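Prirndale results day: frequently asked questions

Last updated August 11, 2019

We get the same handful of questions every time Prirndale reports, mostly from small shareholders who bought in at the float. The answers come from us and have not been approved by the company, as you will probably be able to tell.

When are the next results out?

October. The investor page gives the month and then says the day is "to be confirmed". It said the same last year, and the day was confirmed a week beforehand. If you need to book time off work to listen to a results call, you may want to think about how you are spending your life, but a week is what you'll get.

Can ordinary shareholders listen to the call?

Yes. There is a web link on the investor page and it usually works. You can't ask anything. Questions are taken from analysts, and the last call made room for 7 of them, two of whom began by congratulating the management on a strong quarter. Written questions can be sent in ahead of time. We have sent in several and are still waiting.

What does "record revenue" mean?

It means sales were higher than in any earlier quarter. It says nothing about profit. Prirndale bought Brarnavura last year and now adds that firm's sales to its own, so a record was more or less bound to turn up. Look for the line called "like-for-like", which leaves Brarnavura out. It tends to be a good way down the page.

What was the like-for-like figure last time?

Growth of 2 per cent. The headline figure was 41 per cent. Both are correct, and you may guess which one went in the press release.

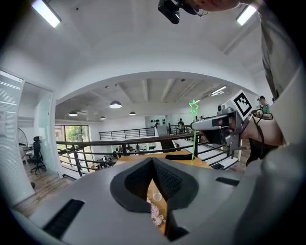
Denise Furnival wrote in to say we are too hard on them over this. Her view is that every company leads with its best number, that the like-for-like line was there for anyone willing to scroll, and that a firm which had hidden a bad quarter would have left it out altogether. Fair enough on the last point. We would still like to see the two figures side by side.

What is guidance, and should I believe it?

Guidance is the company's own forecast for the coming quarter, given as a range. Prirndale has landed inside its range every quarter so far. Before you are too impressed, look at how wide the range is. A weather forecast of "somewhere between frost and sunburn" would have a good record too.

Will there be a dividend?

The company says it is "keeping the matter under review". It used those words at the float. We would not plan a holiday on the strength of them.

What about the cost savings from the Brarnavura deal?

Up to £140 million over the life of the plan, according to the slides. "Up to" includes nothing at all. We can't find any figure for what has been saved so far, and Beverley Pickering has been through the annual report twice looking for one.

Where do I find the full accounts?

On the investor page, under "Reports and filings". The short version at the top is the one with the charts. Open the long one and start with the notes at the back, where the cost of the Brarnavura deal is set out.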